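Home Docs Data Downloads Changelog Contact

# Kekum Bench Rack Set

Data card and README for the small-rack portion of Kekum, release of June 7, 2026.

## Summary

Kekum is a collection of 3,000 still pictures of short open-frame equipment racks on work tables. The bench rack set is a subset of 413 pictures. It covers one kind of setup: a 24-port switch at the top of the frame, a rack server under it, and other units or shelves below.

The set is meant for work on port location, unit-number reading and cable state. It is too small to train a general equipment detector.

## Setup

The rack stands on a wooden table with black bubble wrap spread over most of the top. The two rails are black, with square mounting holes and unit numbers printed in small characters. The top unit is a blue Netgear switch. 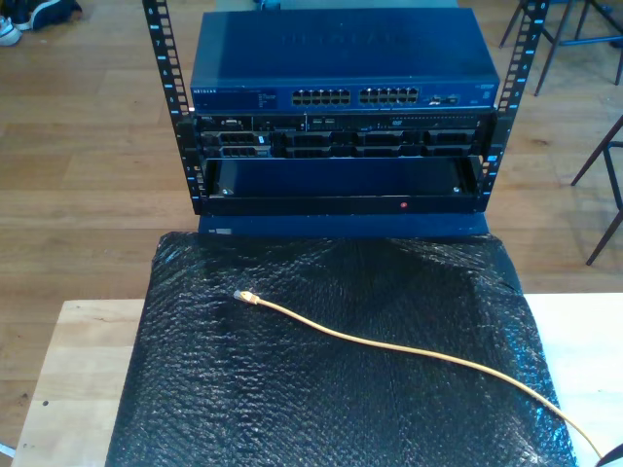
Photo: Kaltport bench archive

Ports are labeled by block (left, right) and then by row (upper, lower). Each of the two main blocks has 12 ports in two rows of six. The smaller cluster to the right of them is labeled `aux` and is not split further. A port with no plug in it is `open`, including when a cable hangs in front of it.

A shelf with nothing on it is `shelf_empty`. Loose or fixed screws on the shelf floor are ignored.

## Room and lighting

Pictures were taken in a room with a large window in black metal mullions and a round warm ceiling light. Both were left as they were. Daylight is strong enough to wash out the view through the glass, and white balance is not corrected in the released files.
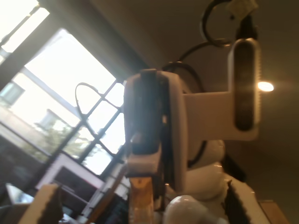 By the Kekum documentation team, Wolteck

Pictures in which the rack does not appear carry the tag `no_rack`. They are kept in the set and should be filtered out before any port count is made.

## Table covering

Bubble wrap has its own mask class, `cover`. Its creases give many small bright highlights, which early label passes confused with metal port contacts. The mask follows the outer edge of the sheet and ignores the folds inside it. Bare table on either side is `table`, with no split between boards.
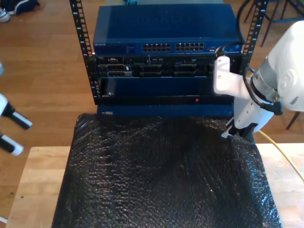 Rack behind the black covering, with bare wood on both sides.

## Unit numbers

Numbers on the rails are transcribed only where they can be read. In many pictures this means a 7 or an 8 near the top and nothing else. Left and right rails are transcribed separately and may disagree in coverage. Do not fill in missing numbers by counting holes.

## Cables

Cable records have three fields: `body`, `connector` and `target`. The `target` field holds the block the connector points toward. It makes no claim about a finished connection. Use `seated` only when the plug can be seen inside the port. If something covers the port, use `unknown`.
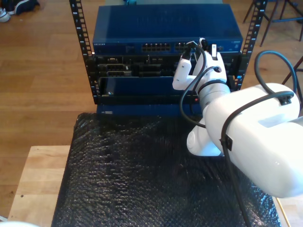 Sakai

Status lights are recorded by color and by the unit they sit on. They are not mapped to a meaning.

## Files

- `images/` full-size pictures
- `masks/` one file per picture, 17 classes
- `ports.csv` port blocks and states
- `cables.csv` cable records
- `rails.csv` transcribed unit numbers

## Known problems

- 16 pictures have masks that stop short of the right rail. Corrected files are planned for September.
- Small labels on the front faces are mostly unreadable and have been left blank in the text field.
- Dark units low in the rack share one class, `unit_other`, whatever their type.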